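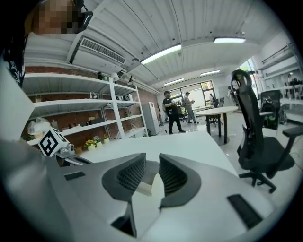

**Do I need acting experience to audition?**

Three of the nine parts in this production are open to people who have never been on a stage. The other six call for at least one full run in front of a paying audience, with a school, college, church or community group. Student work counts.

Mostomura Players is casting *The Ferry Clerk*, a two-act comedy by Iolanda Brandão. It will be directed by Dorin Nedelcu and performed at the Medeiros Playhouse, which seats 274. Rehearsals start in August and the show runs for three weekends in October. We are also looking for a stage manager and a small backstage crew.

## Parts

Ages are playing ages. We will look at anyone who can read convincingly in the range.

- **Walter Pruitt**, 50 to 65. The clerk. On stage for nearly all of both acts and has the most lines by a long way. Experience required.
- **Lenore Pruitt**, 45 to 65. His sister. Dry, quick, never raises her voice. Experience required.
- **Captain Dale**, 40 to 70. Has to sing one verse badly and on purpose. Experience required.
- **Mrs. Abbott**, 60 and up. Two long scenes in Act One, one in Act Two. Experience required.
- **Russell and Joan**, 20s to 30s. A couple who miss the last boat. They are read together at callbacks. Experience required for both.
- **Three Passengers**, 18 and up. Short speaking parts, with a lot of standing, waiting and reacting. No experience needed.

The accents are ordinary American. Please don't prepare a British one. 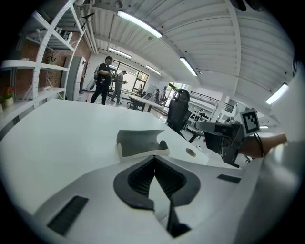

Auditions are by appointment and take fifteen minutes. You will read two scenes from the script, which we email when you sign up. Nothing has to be memorized. Dorin may ask you to read a scene again in a different way, and he does this with everyone, so don't take it as a bad sign. If you are reading for Captain Dale, bring eight lines of any song you know. There is no accompanist.

Evening slots run from 6:30 to 9:00 in the upstairs rehearsal room at the Playhouse. Use the side door on Kikamow Street. There is an elevator, but it is slow, and the stairs are faster if you can manage them.

## Rehearsals

Three evenings a week, 7:00 to 9:45. The Passengers are called once a week until the middle of September and then join the full schedule. Everyone is needed for all of tech week. List your conflicts on the sign-up form. We can work around two or three missed evenings in August. We can't work around any in the last two weeks.

Scripts must be down by the start of September for Act One and ten days later for Act Two.

## Pay

Cast members are unpaid. Each gets four tickets and a parking pass for the run. The stage manager is paid a flat fee of $913, half at first rehearsal and half after closing night. Crew receive $361 each for tech week and all performances.

## Stage manager and crew

The stage manager reports to Daiane Macedo, our production manager, and should have called at least two shows before. You will keep the prompt book, run the rehearsal room, send a short report after each call, and run the show from the booth. The set has one large scene change at intermission and a working bell.

We need four crew:

1. Light board operator. The board is a Dritow and we will train you on it.
2. Sound operator. The show has a lot of boat horns, and the timing matters.

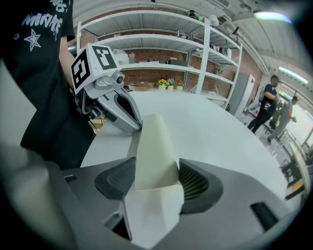 3. Props and costumes. You set the tables before each act, check everything back in, and do small repairs between performances.
4. Deck crew. Must be able to lift 40 pounds and be comfortable working in low light.

## How to apply

For a part, fill in the audition form on our website and choose a slot. Add a recent photo if you have one; a phone picture is fine. For stage manager or crew, send a resume or a few lines about what you have done to Rosângela Honorato in the Playhouse office. The deadline for all of it is the end of June.

Callbacks are by invitation in July. Everyone who auditions will get an email either way. If you haven't heard by the end of July, check your spam folder and then call the office between noon and 5:00.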